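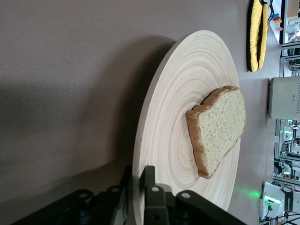 3. Bread as a side item in staff canteens

Articles > Food services > Plate waste > Section 3
Shares 24 | Comments 2

3.1 Sites and serving practice

Data were collected in March at two staff canteens, Burilow and Calloway. Both are run under the same catering contract and buy bread from the same supplier, but they differ in how bread reaches the diner. At Burilow it is placed on the tray by counter staff with the soup or main dish unless the diner declines. At Calloway it stands on a separate table after the till, and diners take it themselves. Neither canteen charges for the first slice.

The unit of analysis is the single slice, crust included (Figure 2). Rolls, flatbreads and toast were recorded at the time but are left out of the results below. Half slices were counted as half a unit at the point of serving and were weighed in the same way as whole slices on return. Butter and spreads were scraped off before weighing where this could be done without tearing the crumb. Where it could not, the tray was marked as mixed and dropped from the weight analysis, though it was kept in the count of returns.

Figure 2. One slice of bread on a round wooden plate.

3.2 Recording of returns

A sample of 700 trays was taken over 24 serving days, divided equally between the canteens. Trays were drawn at the return hatch at fixed intervals through the lunch period, so that the early and late parts of service were both covered. Each tray was given a number and placed in one of four classes: no bread taken, bread fully eaten, bread partly eaten, bread untouched. Crusts left without any crumb attached were treated as partly eaten. This choice matters for the Calloway figures, where crusts made up much of the returned weight, and it differs from the practice of Mallet and Hamel, who counted bare crusts as inedible waste and removed them.

Weights were taken on a bench scale within the same service. An earlier trial, in which returns were bagged and weighed in the afternoon, was given up after Quan found that drying affected thin slices more than thick ones. All weights reported here are therefore weights at the hatch – they are not corrected for moisture. Bread that had been in contact with soup or sauce was classed by eye but not weighed.

3.3 Differences between the canteens

Untouched slices were the largest class of return at Burilow. At Calloway they were rare, and most returns were partly eaten. The result is in line with the expected effect of self-service: a diner who has to make a separate stop for bread is more likely to want it. It does not follow that self-service produced less waste overall. Slices left on the bread table at the end of lunch were not part of the tray sample, and kitchen records at Calloway list them only as full or part baskets.

The class of main dish had a clear effect at Burilow. Bread was more often returned untouched with rice and pasta dishes than with soup, and counter staff confirmed that they served it in the same way with all of them. At Calloway the type of dish could not always be read from the returned tray, and the comparison was not attempted.

Slice thickness was not controlled. The supplier changed the setting of its slicer during the study, and the date of the change could not be fixed from the delivery notes. Lemaire has suggested that the count of returned slices is the safer measure for this reason, and the comparisons in Section 4 use counts throughout. Weights are given in the appendix for readers who wish to compare them with the Tovina survey, where thickness was recorded for each delivery.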